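Piveck Countertop Immersion Circulator, Commercial

I sell kitchen equipment for a living and I cook at home most nights, so I get asked about the Piveck a lot, and I'm happy to go on about it (sorry in advance). It clamps to the side of a pan or a polycarbonate tank, keeps the water moving, and holds it at whatever temperature you punch in. If you run a small restaurant, a deli or a catering outfit and you've been babysitting a stockpot with a thermometer, you're going to love this thing!

I've had one in our test kitchen at the Dretport showroom since February. It gets used for chicken breasts, short ribs, eggs for the staff breakfast, and one very ambitious batch of custard that I'd make again.

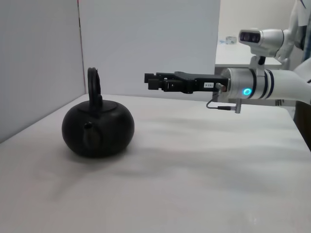
Black teapot with a tall looped handle.

The controls are about as plain as they come. Up arrow, down arrow, a timer button, and a big start/stop key you can hit with a wet knuckle. The display reads in F or C and you switch by holding the timer button. I wish it remembered the last timer setting after you unplug it, but it does keep the temperature, so I can live with that.

Clamping is where I'd tell you to slow down. The screw clamp wants a straight wall, and it opens wide enough for the hotel pans and tanks we stock, but a pan with a heavy rolled rim can be fussy. Bring your rim measurement when you call and I'll check it for you. Put the tank where you want it before you fill it, too. I've dragged a full one down a counter exactly once.
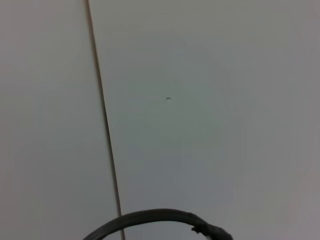

Cleaning is easy enough that I really do it. The steel skirt twists off, you rinse it, and the coil underneath gets a wipe with a soft cloth. For hard water, run it in a tank of water with a little white vinegar and then rinse it well. Don't put the head in the dishwasher, please! We've seen what comes back.

If you need something for bigger batches, look at the Moradi drop-in bath instead. It costs more and takes up real space, but the drain valve is lovely.

Details
Maximum temperature: 200 F
Timer: yes, with audible alert
Clamp: adjustable screw type
Warranty: 2 years parts, through Eltutine service
In the box: circulator, clamp, spare skirt, quick start card

Ships from Dretport in 4 business days. Tank and lid are sold separately, and the lid is worth adding if you do long overnight cooks, as the water level drops more than you'd think.

Page updated 29 June 2024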